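손으로 로봇 가르치기, 자주 받는 질문 모음

마지막 업데이트: 8월
공유 29 · 댓글 11

메일이랑 댓글로 비슷한 질문이 계속 와서 한 페이지에 모아 둡니다. 저는 Drilteo에서 시범 데이터 모으는 일을 하고 있고, 퇴근하면 집에서도 비슷한 걸 만지작거리는 사람이에요. 회사 공식 문서가 아니고 그냥 제 경험담이니까 편하게 읽어 주세요!

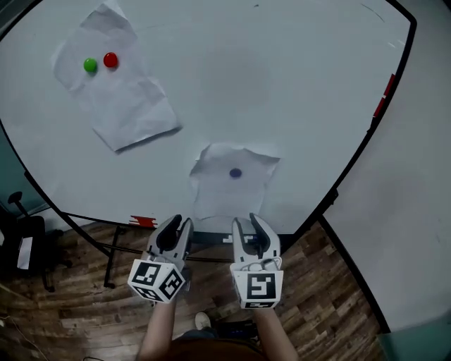
로봇한테 시범을 보인다는 게 정확히 무슨 뜻인가요?

사람이 작업을 직접 해 보이면서 그 움직임을 기록하고, 그 기록으로 로봇을 학습시키는 걸 말해요. 좌표를 한 줄 한 줄 코드로 적는 대신에 "이럴 때는 이렇게 움직여"를 여러 번 보여 주는 거죠. 기록에는 보통 카메라 영상, 손의 위치와 각도, 집게를 얼마나 벌렸는지가 들어갑니다. 같은 작업을 조금씩 다르게 반복해서 모아 두면 모델이 화면을 보고 다음 동작을 예측하게 돼요.

손 그리퍼랑 원격 조종, 뭐가 다른가요?

손 그리퍼는 집게를 제가 들고 직접 작업하는 방식이고, 원격 조종은 진짜 로봇 팔을 조종기로 움직이는 방식이에요. 손 그리퍼 쪽은 로봇이 현장에 없어도 된다는 게 제일 좋습니다. 집게만 가방에 넣고 가면 되니까요 (물론 삼각대며 케이블이며 챙기다 보면 가방이 하나로 안 끝나긴 해요). 그리고 손맛이 있어요. 물건이 손가락에 닿는 느낌이 손잡이로 어느 정도 전해져서 작은 물건 집을 때 훨씬 편합니다.

원격 조종은 느려요. 처음엔 답답해서 소리를 지르고 싶을 정도예요. 그래도 로봇이 실제로 할 수 있는 움직임만 기록된다는 큰 장점이 있습니다. 제가 손으로 휙 꺾은 손목 각도를 로봇 관절은 못 따라갈 때가 있는데, 원격 조종으로 모으면 그런 데이터가 애초에 안 생기거든요. 저는 작업의 뼈대는 손 그리퍼로 모으고, 마지막에 원격 조종 데이터를 조금 섞는 편이에요.

그리퍼에 붙은 흑백 무늬는 뭐예요?

위치 추적용 마커예요. 카메라가 이 무늬를 보고 그리퍼가 어디에 있고 어느 쪽으로 기울었는지 계산합니다. 저희처럼 큐브 모양 블록에 붙이면 손을 돌려도 어느 면이든 하나는 보일 확률이 올라가요. 양손을 쓸 때는 왼손 오른손 마커 번호가 겹치지 않게 하는 게 진짜 중요합니다. 저는 한 번 같은 번호를 뽑아 붙여 놓고 오전 내내 녹화했다가 전부 버린 적이 있어요. 왼손이 오른손 자리로 순간 이동하는 궤적을 보고 나서야 알았답니다…

마커가 가려지면 어떻게 되나요?

잠깐 가려지는 정도는 괜찮아요. 앞뒤 위치로 이어 주면 되니까요. 길게 가려지면 그 구간은 못 씁니다. 팔뚝으로 반대쪽 손 마커를 덮는 버릇이 있는 분들이 은근히 많은데 (저요), 녹화한 걸 한 번만 돌려 보면 자기 버릇이 바로 보여요. 코팅지에 뽑은 마커는 조명이 반사돼서 하얗게 날아가기도 하니까 무광 종이를 추천합니다.

몇 번이나 시범을 보여야 하나요?

제일 많이 받는 질문인데 작업마다 너무 달라요. 제가 하는 단추 작업은 300개를 한 묶음으로 잡고 있습니다. 그 정도 모아서 학습을 한 번 돌려 보고, 자꾸 실패하는 상황만 골라서 더 모아요. 처음부터 무작정 많이 찍는 건 말리고 싶어요. 시작 위치가 다 똑같은 데이터를 잔뜩 쌓아 봐야 물건이 손가락 한 마디만 옆으로 가도 로봇이 허공을 집거든요.

왜 하필 단추예요? 너무 쉬운 거 아닌가요?

저도 처음엔 그렇게 생각했어요! 그런데 해 보면 작고 납작하고 둥근 물건이 제일 얄밉습니다. 집게 끝이 조금만 높으면 그냥 스치고, 조금만 세게 누르면 튕겨 나가요. 사진에는 초록이랑 빨강 단추가 한 종이 위에 나란히 있고 짙은 청보라색 단추는 앞쪽 종이에 따로 있죠. 이런 식으로 색이 다른 단추를 쓰면 "어느 것을 집을까"까지 같이 가르칠 수 있어서 좋아요. 게다가 싸고, 깨지지 않고, 잃어버려도 속이 덜 쓰려요.

종이는 꼭 깔아야 하나요?

꼭은 아니에요. 저는 놓을 자리를 표시하려고 종이를 쓰는데, 구겨진 종이를 일부러 섞는 걸 좋아합니다. 빳빳하고 반듯한 종이에서만 찍으면 로봇이 그 반듯한 모양에 익숙해져 버려요. 주름이 있으면 단추가 살짝 기울기도 하고 그림자도 달라지니까 데이터가 훨씬 다양해집니다. 대신 집게 손가락으로 종이까지 같이 집어 버리는 실수가 늘어나요. 그런 회차는 과감하게 지우세요.

카메라는 어디에 달아야 좋아요?

저는 머리 높이에서 내려다보는 시점을 제일 많이 써요. 양손과 테이블이 한꺼번에 들어오거든요. 다만 고개를 숙이면 화면도 같이 숙여지니까, 작업 시작 전에 시선을 편하게 잡아 두고 되도록 목을 덜 움직이는 연습이 필요합니다. 손목 쪽 카메라를 추가하면 집는 순간이 가까이 보여서 도움이 많이 돼요. 둘 다 쓸 거면 시간 동기화부터 확인하세요. 여기서 어긋나면 나중에 정말 고생합니다.

배경이 좀 지저분한데 치워야 하나요?

저는 적당히 둬요. 의자가 있든 케이블이 바닥을 지나가든, 로봇이 나중에 일할 곳도 그렇게 생겼을 테니까요. 제가 신경 쓰는 건 테이블 위뿐이에요. 작업이랑 상관없는 물건이 손 닿는 자리에 있으면 손이 무의식적으로 피해 가는데, 그 피해 가는 동작까지 로봇이 배워 버립니다. 케이블에 발이 걸리는 건 또 다른 문제니까 그건 테이프로 고정하시고요.

천천히 해야 하나요, 빨리 해야 하나요?

평소 손 속도보다 살짝 느리게요. 너무 느리면 중간에 멈칫하는 순간이 잔뜩 기록되고, 로봇도 그대로 멈칫멈칫합니다. 반대로 빠르면 영상이 번져서 마커를 놓쳐요. 저는 속으로 박자를 세면서 합니다. 다가가고, 집고, 들고, 놓고. 집기 직전에 아주 짧게 숨을 고르는 정도는 괜찮더라고요.

단추를 떨어뜨렸으면 그 회차는 버려야 하나요?

떨어뜨리고 바로 다시 집었다면 저는 남겨 둡니다. 실수한 다음에 수습하는 모습도 로봇한테는 좋은 공부가 돼요. 테이블 밖으로 굴러가 버렸으면 거기서 끊고 새로 시작하고요. 다만 폴더를 나눠 두세요! 깔끔한 성공이랑 수습한 성공을 섞어 놓으면 나중에 비율을 조절하고 싶어도 방법이 없어요.

양손으로 꼭 해야 해요?

한 손으로 되는 작업이면 한 손으로 시작하는 게 마음 편해요. 양손은 조율할 게 갑자기 늘어납니다. 한쪽 손이 일하는 동안 다른 손을 어디에 둘지도 정해야 하거든요. 별거 아닌 것 같죠? 쉬는 손이 회차마다 제멋대로 떠다니면 로봇의 쉬는 팔도 똑같이 떠다녀요. 저는 쉬는 손 자리를 정해 놓고 일이 없으면 늘 거기로 돌아옵니다.

팔 안 아프세요?

아파요 ㅎㅎ 특히 어깨요. 처음에 욕심내서 쉬지 않고 찍었다가 다음 날 머리도 못 감을 뻔했어요. 지금은 의자 높이랑 테이블 높이를 먼저 맞추고, 팔꿈치가 너무 들리지 않게 합니다. 힘들기 시작하면 데이터에도 티가 나요. 궤적이 아래로 축 처지는 게 그래프로 다 보여서 좀 창피합니다.

프로그램은 뭘 쓰세요?

녹화랑 정리는 Koech로 합니다. 저희 팀에서 만든 내부 도구라서 파일을 드릴 수는 없어요, 죄송해요. 하는 일은 단순합니다. 영상과 손 궤적을 같이 저장하고, 회차별로 성공인지 실패인지 표시하고, 추적이 끊긴 구간에 빨간 줄을 그어 줘요. 공개된 도구 중에도 비슷한 게 여럿 있으니까 녹화와 재생이 편한 걸로 고르시면 됩니다. 재생이 불편하면 사람이 확인을 안 하게 되더라고요.

학습은 얼마나 걸려요?

저희 장비로 단추 작업 한 묶음 돌리는 데 11시간 걸립니다. 퇴근할 때 걸어 놓고 아침에 와서 봐요. 커피도 안 내리고 결과부터 보는 날이 많습니다. 장비가 다르면 시간도 많이 달라지니까 이 숫자에 너무 기대지는 마세요.

Ultemon 프로젝트는 뭐예요? 거기 데이터 공개하나요?

Ultemon은 책상 위에서 하는 자잘한 손일만 모으는 저희 쪽 프로젝트 이름이에요. 단추, 클립, 고무줄, 뚜껑 같은 것들이요. 공개는 하고 싶은데 영상 속에 사람 몸이나 사무실 모습이 같이 들어가서 검토할 게 많아요. 정해지면 이 페이지 맨 위에 적어 둘게요. 언제냐고 물어보셔도 저도 아직 모릅니다!

완전 초보인데 구경하거나 해 볼 수 있는 곳이 있나요?

Winovstead 작업실에서 일요일 오후 2시에 체험 시간을 열고 있어요. 그리퍼를 처음 잡아 보는 분도 괜찮고, 코딩은 전혀 몰라도 됩니다. 오히려 뜨개질이나 요리처럼 손을 많이 쓰는 취미가 있는 분들이 금방 익숙해지세요. 소매가 넓은 옷은 마커를 덮어 버리니까 걷어 올릴 수 있는 옷으로 입고 오세요. 자리가 금방 차서 미리 신청하셔야 하고요.

여기 없는 질문은 어디에 남기면 되나요?

아래 댓글에 남겨 주세요. 답이 좀 늦을 수는 있는데 다 읽고 있어요. 추적이 튄다거나 집게가 헛돈다거나 하는 문제라면 테이블 높이, 조명, 카메라 위치를 같이 적어 주시면 제가 답하기 훨씬 편합니다. 손목 카메라 고정하는 방법은 물어보시는 분이 많아서 다음 업데이트 때 따로 적을게요.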